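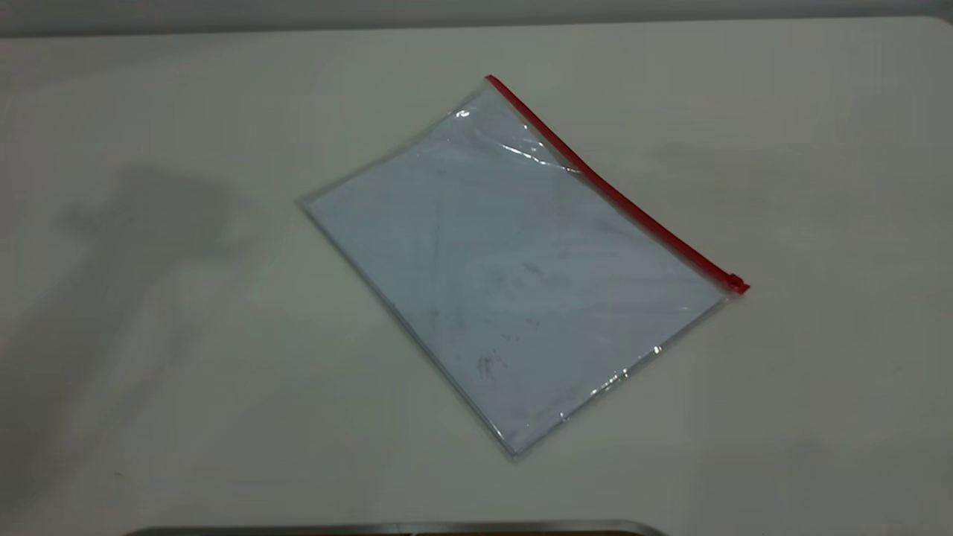
Prescription Costs and the Gudora Medicines Plan: Frequently Asked Questions

Last reviewed: Wed 12 August

What is the Gudora Medicines Plan?
The Plan helps members meet the cost of medicines prescribed for long-term conditions. It is administered by Rillemex on behalf of the participating employers. It does not replace any public entitlement a member may have, and such entitlements must be used first.

Who may join?
Any employee of a participating employer may join after 90 days of continuous service. A partner and dependent children may be added at the time of joining or at the yearly renewal in December.

How much will I pay for my medicines?
Members pay the first £165 of eligible costs in each plan year. After that, a fixed charge of £8 applies to each item dispensed. The same charge applies to branded and unbranded medicines, provided that the item is on the approved list.

What is the approved list?
It is the list of medicines for which the Plan will pay. It is revised twice a year by the Plan's pharmacy panel, which considers clinical evidence and price. The current version may be read in the members' area or requested by post.

My medicine has been removed from the list. What happens now?
You will receive written notice 30 days before the change takes effect. During that period your prescriber may apply for you to remain on the medicine. Applications received after the notice has expired will be considered, but the full price is payable until a decision is made.

Will I be asked to change to an unbranded medicine?
Where an unbranded equivalent exists, the pharmacy will normally supply it. If your prescriber states on the prescription that the brand is required, the brand will be supplied.

Which pharmacies can I use?
Members may use any pharmacy in the Jetetti network, including the Fang Street branch, which is open on Sundays. Prescriptions dispensed elsewhere must be paid for in full and claimed back.

How do I make a claim?
Complete a claim form and send it with the original receipt and the pharmacy label or a copy of the prescription. Card payment slips are not accepted. Claims must reach Rillemex within 90 days of the date of dispensing.

Are vitamins and over-the-counter remedies covered?
No, unless they have been prescribed and appear on the approved list.

What if I leave my employer?
Cover ends on the last day of employment. Items dispensed on or before that day may still be claimed within the usual period.

How do I appeal against a decision?
Write to the Appeals Officer at Rillemex, quoting your membership number and the date of the decision letter. Please enclose any supporting letter from your prescriber. A written reply will be sent within 30 days.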